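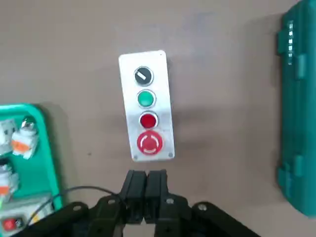

Four-device station, selector at top, e-stop at bottom

Controls > Operator Stations > Wiring and Layout

Device order on a small pushbutton station

stumau_panels
October 3, 2020
Layout as shown: selector, green, red, mushroom head. Both pushbuttons flush, the e-stop not. Legend plates still to be ordered. Any objection to the order before I cut 14 more covers?

k_ulitz
Order is fine. I would move the e-stop away from the red button. Same column, same color, and an operator wearing gloves will hit whichever comes first.

stumau_panels
They differ in size and shape, and the mushroom has a wider collar under it. Our operators find it by feel.

k_ulitz
Size helps. Spacing helps more. We go to 43 mm centers at the bottom position and leave the rest alone.

b.borkowska
Disagree with Ulitz. A stop next to an e-stop is a small error, you get a stop either way. I'd worry about the selector. What does it switch?

stumau_panels
Hand/auto.

b.borkowska
Then fit a key version or put it inside the cabinet. Also check that the e-stop block is direct opening and wired NC. A block that has come off the actuator stays closed and you won't know until you need it. Self-monitoring blocks cover that.

tikitz
Second the monitored block. Torque the rings too, mushrooms get twisted every shift and work loose.

k_ulitz
Still moving mine down.

12 comments | 3 shares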